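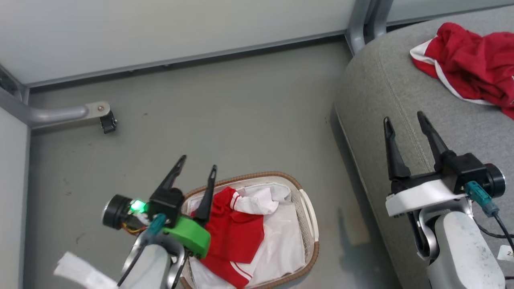 Figure 1. Mixed load: red garment with white trim over white fabric, in an oval basket.

Textile Care and Finishing, Handout 4
Dye Transfer and Colorfastness in Washing

1. Scope

These notes cover the movement of color from one fabric to another during washing, the main test methods used to rate it, and the process settings that affect it. Fiber chemistry was treated in Handout 2 and is repeated only where needed. Fading from light and loss of color by rubbing are separate topics and come later in the term.

2. Terms

Bleeding: loss of dye from a fabric into the wash liquid.
Staining: pickup of that dye by a second fabric, or by an undyed area of the same fabric.
Crocking: transfer by rubbing, wet or dry. Crocking needs no bath.
Fastness: resistance of a dyed fabric to any of these, stated as a grade.

A fabric can bleed heavily and stain very little. This happens when the released dye has low affinity for the other fibers present. The reverse also occurs: a small amount of released dye can leave a clear mark on cotton or nylon if the bath is warm and the load stays in contact with it. Change in shade and staining are graded separately for this reason, and a report that gives one number without saying which is of little use.

3. Where loose dye comes from

Reactive dyes form a covalent bond with cellulose. During dyeing, part of the dye reacts with water and can no longer bond to the fiber. This hydrolyzed dye sits in the fabric by weak attraction only and has to be removed by rinsing and soaping at the mill. Poor wash-off is the usual cause of bleeding in deep reds, navies and blacks on cotton.

Direct dyes are held by hydrogen bonding and van der Waals forces. They bleed at moderate temperatures unless treated with a fixing agent, and the fixing agent itself wears off over repeated washing.

Disperse dyes on polyester are stable in home washing as a rule. Problems arise when heat setting brings dye to the fiber surface, where it can transfer to spandex, nylon or acetate.

Acid dyes on nylon fall between these cases. Wash fastness generally improves with molecular size, while evenness of dyeing gets worse.

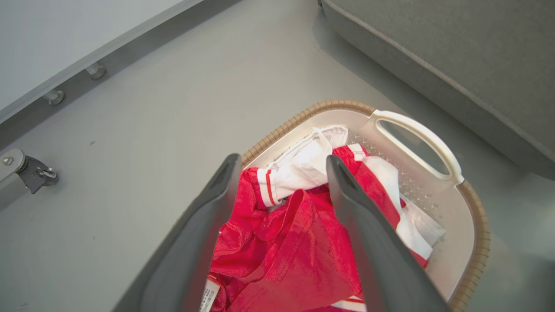
Garments that combine a deep shade with a white trim are harder to control than solid shades. Both parts go through every wash together, and the contact area is fixed by the seam. The trim is often a different fiber from the body, so the trim must be tested as its own material. A body fabric that passes against cotton may still stain a nylon binding.

4. Test procedure used in this course

The Dosier method is used in the lab section. Steps are as follows.

Cut the dyed specimen and attach a multifiber strip along one short edge. Place it in the steel canister with detergent solution and the specified steel balls. Run for 30 minutes at 55 °C. Rinse, extract, and dry flat at room temperature with the strip out of contact with the specimen. Grade the strip against the gray scale for staining under the standard light source. Grade the specimen against the gray scale for color change.

Grades run from 5 (no staining) to 1 (heavy staining). Half steps are allowed. Record a grade for each fiber in the strip — the lowest one controls acceptance.

Do not grade damp specimens. Most shades look deeper when wet.

5. Process variables

Temperature. Higher temperature speeds diffusion of dye out of the fiber and into any other fiber in the bath. It has the largest effect of the variables listed.

Liquor ratio. A low ratio gives a more concentrated bath. Modern low-water machines are less forgiving of poor wash-off than older ones.

Time. Staining continues until the bath and the fibers approach equilibrium. Standing time after the cycle ends also counts. A damp mixed load left in the drum or in a basket can mark by direct contact.

Detergent. Dye transfer inhibitors such as polyvinylpyrrolidone bind free dye in the bath. They work best on direct dyes and are weaker on some reactives. Bleach activators may change the shade of the specimen and confuse the reading.

6. Lab assignment

The Piltine and Vostov cotton swatches are in the conditioning cabinet. Test one of each by the procedure in Section 4, then repeat both at 30 °C. Report all grades in a single table, with the fiber order as printed on the strip. Explain any case in which the color change grade is high and the staining grade is low.

Reading: Dudás workbook, Chapter 19, first half only. The section on dry cleaning solvents is optional.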